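Notas para la charla: varamientos de delfines y marsopas en la costa de Prekitz
Sesión de tarde, sala pequeña. 25 minutos y preguntas.

Saludo. Agradecer a Cameron Buchanan la invitación y la paciencia con las fechas. Decir quién soy y que trabajo en la red de varamientos de Cirden, en la parte de respuesta en playa. No soy patólogo. Las preguntas sobre necropsias, a Evander Baxter, que está sentado en la segunda fila.

Diapositiva 2. De qué tramo hablamos. La costa entre Prekitz y la punta de Hepburn, con fondos bajos, mucha arena y mareas fuertes en primavera. Señalar en el mapa la boca de la ría. Ahí la bajamar deja canales sin salida y es donde recibimos más avisos de animales vivos.

Diapositiva 3. Los avisos. Más de 1.000 llamadas en el registro desde que se abrió la línea. Muchas repiten el mismo animal. Quitadas las repetidas y las que no eran cetáceos (focas, tiburones peregrinos, una boya), quedan 200 varamientos confirmados. De esos, la mitad justa, 100, son marsopas. El resto se reparte entre delfín común, delfín mular y unos pocos calderones.

No detenerse en los calderones. Si preguntan, decir que son pocos para sacar nada.

Diapositiva 4. Qué hacemos al llegar. Leer despacio, es lo que más se olvida:
Mantener al público y a los perros lejos.
No tirar de la cola ni de las aletas.
Espiráculo siempre libre, sin agua ni arena.
Sábanas mojadas sobre el lomo, nunca encima del espiráculo.
Una sola persona habla con el veterinario por teléfono.

Contar el caso de Melley. Hembra de delfín común, viva, aviso a las seis de la mañana. El equipo tardó 50 minutos por la pista cortada. Se reflotó con la marea y no se volvió a ver. No sabemos si sobrevivió y conviene decirlo así.

Diapositiva 5. Cambio de bloque, pasamos al manejo de muestras. Pausa, beber agua.

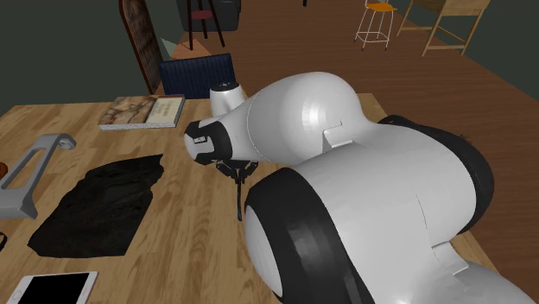

Diapositiva 5. Brazo robótico sobre una mesa de madera clara, simulación por ordenador.

Diapositiva 6. Muestras. El problema es el etiquetado. En los primeros años cada equipo usaba su propio código y hubo que descartar material por no poder asignarlo a un animal. Desde noviembre hay un código único: playa, número de orden, tejido. La etiqueta se escribe a lápiz y va dentro de la bolsa, con una copia fuera.

Piel y grasa las puede tomar el equipo de playa si el animal está muerto y hay permiso. Lo demás espera a Evander. Los dientes para la edad salen del centro de la mandíbula inferior. Comentar que la edad por dientes en animales viejos se queda corta, las capas de crecimiento se juntan y cuesta contarlas.

Diapositiva 7. Lo que no sabemos. Un animal varado es un animal que ha llegado a la playa, y los que mueren lejos no suelen llegar. Con viento de tierra bajan los avisos y eso no quiere decir que mueran menos. No usar estas cifras como estimación de población. Repetirlo si hay prensa en la sala.

Diapositiva 8. Peticiones al público. Llamar antes de tocar. Dar la ubicación con el acceso más cercano. Una foto de cuerpo entero y otra de la cabeza, con algo al lado que sirva de escala. Quedarse allí si pueden.

Dejar el teléfono de la red en pantalla durante las preguntas.

Si sobra tiempo: el vídeo del reflotamiento en Hepburn, sin sonido. Si falta, saltar la 7 hasta la frase de las estimaciones.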